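Minutes – Demonstration Visit, Halász Site
Mon 2 March

Present: Clisidia (host), Cletodine, Jilska. Apologies: none.

1. Minutes of the October meeting
Approved with one correction: item 4 should read 233 recordings.

2. Table-setting demonstration
Clisidia showed the hand-held gripper procedure at the small table. Each run is limited to 30 seconds. The set now holds 1229 recordings, of which 324 were rejected at review, mostly for lost marker tracking. Cletodine asked whether rejected runs are kept. They are, in a separate folder.

3. Discussion
Jilska asked for the bowl and plate positions to be varied between runs. Agreed. Cable length was raised again – the operator's reach to the far side of the table is limited. Clisidia will quote for longer cables. Transfer of the recordings to the Jilska arm was not shown and is held over.

4. Actions
Clisidia: cable quote; revised layout sheet.
Cletodine: comments on the review criteria.
Jilska: arm availability for the next visit.

5. Next meeting
To be set by e-mail.
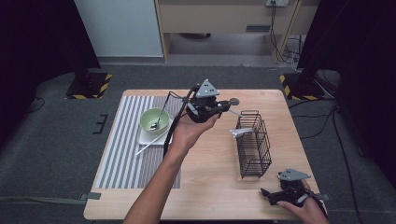

Fig. 1. Item 2, table setting with two hand-held grippers.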